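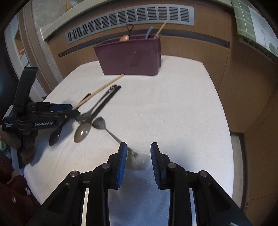

Writing jacket copy for a road memoir

Jacket copy for a travel memoir runs to about 150 words on the back panel and a little more on the front flap. The steps are the same for both. The working example is Trostwood, by Masanobu Matsuda, a 554-page account of a walk between two closed rail towns, Lakby and Nirkance.

1. Read the whole book once without taking notes. On the second pass, mark the page where the trip starts and the page where the author first says why he is making it. In Trostwood these are pages 9 and 152. A gap that wide means the reason has to be held back in the copy too.

2. Write one sentence with the author's name, the route and the means of travel. Leave out adjectives. "Masanobu Matsuda left Lakby in May, on foot, with a map his brother had drawn."

3. Add the obstacle. Use an event from the first third of the book. Matsuda loses the map at the Maeng ferry, so the ferry goes in. The flood comes later and stays out.

4. State the subject apart from the trip. Most memoirs have one: a death, a debt, a marriage. Name it in plain terms and stop there. Do not say whether it is resolved.

5. Quote the book once, up to 2 lines. Check the quotation against the final page proofs. Manuscript wording often changes after the copy is drafted.

6. Cut rhetorical questions. Cut "journey" wherever "trip" or "walk" will do. Cut comparisons to other authors unless the publisher has cleared them.

7. Read the text aloud and time it. Anything over a minute is too long for the back panel.

For the flap, repeat step 3 with a second event and put the author note below it, separated by a line space. The note is written in the third person and gives previous titles, current residence and nothing about hobbies.

Send both texts in one file, with the word count of each at the top.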